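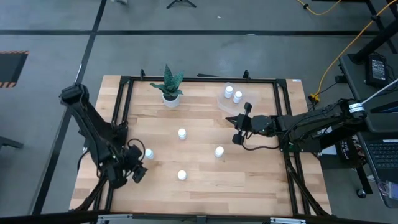

*Two-arm bench, bottle sorting task: small white bottles and the clear tray.*

# Gripper Release Fault: Frequently Asked Questions

Last updated August 27, 2020

This page is for operators and site leads who run the Grernasix two-arm bench at Granmont or Brirkbridge. It covers the fault that made a gripper open without a command while it was holding a bottle. If your question isn't answered here, add it to the bench log and it will be picked up at the next review.

## What went wrong?

During a bottle sorting run at Granmont, the left gripper opened while the arm was moving toward the tray. The bottle dropped, rolled off the table and split on the floor. The arm finished its move as if it still had the bottle, closed on nothing and went back for the next one. The operator pressed the stop button at that point.

## Was anyone hurt?

No. The operator was outside the marked area. The bottle held water, and the floor was dried before anyone went back in.

## What caused it?

The cable that feeds the gripper runs in a free loop near the wrist. On the failed arm, the loop was too short. When the wrist turned to the end of its range, the cable pulled on its connector and the signal dropped out for a moment. The gripper controller restarted, and its default position after a restart was open.

So there were two problems: a cable under strain, and a bad default. Either one alone would probably have gone unnoticed for a while longer.

## How often did it happen?

We went through the logs for 1,023 picks and found 13 restarts of the gripper controller. In 8 of those the gripper was holding a bottle. The others happened with the gripper empty, so there was nothing to drop and no one reported them.

## Why didn't the software catch it?

A controller restart was logged as a notice and did not stop the run. The arm program also did not check the grip again after the first close. Both have been changed.

## What has been changed?

- The gripper now holds its last position after a restart.
- Any restart during a run pauses both arms and asks for an operator.
- Grip is checked on pickup, halfway through the move and before release.
- Wrist rotation is limited to 80 percent of its full range until all cables have been replaced.

## Does this affect the right arm too?

The right arm has the same type of gripper and the same cable. We have not found a restart in its logs, but it gets the same update and the same new cable. Don't run one arm updated and the other not – the pause command has to reach both.

## How do I check the cable loop?

1. Stop the run and cut power to both arms at the desk.
2. Move the wrist by hand through its full range, in both directions.
3. Watch the loop at each end of the range. It should keep some slack and should not touch the fingers or catch on a bottle.
4. Look at the connector for bent pins or a cracked shell.
5. Write the result in the bench log, even if everything is fine.

A loop that is too long is also a fault. If it hangs low enough to brush the bottles, tag the arm out and report it.

## Can I shorten or tie back the loop myself?

No. The first cable was tied back by hand to keep it away from the work, and that is how it ended up too short. Loop length is set by Dimaculangan when the cable is fitted.

## What do I do if a bottle drops?

Press stop first. Leave the bottle where it is until both arms are powered off, including when it is still on the table and looks easy to reach. Save the log before you restart, as a restart clears the controller's own record.

## Can we go back to glass bottles?

Not yet. Both sites use plastic bottles filled with water until the new cables are in. Brirkbridge is scheduled for the first half of September, with Granmont after that.

## Do I need to redo my training?

If you signed off on the bench before the update, you need to read the new stop and restart sheet and do one supervised restart. The full course does not have to be repeated.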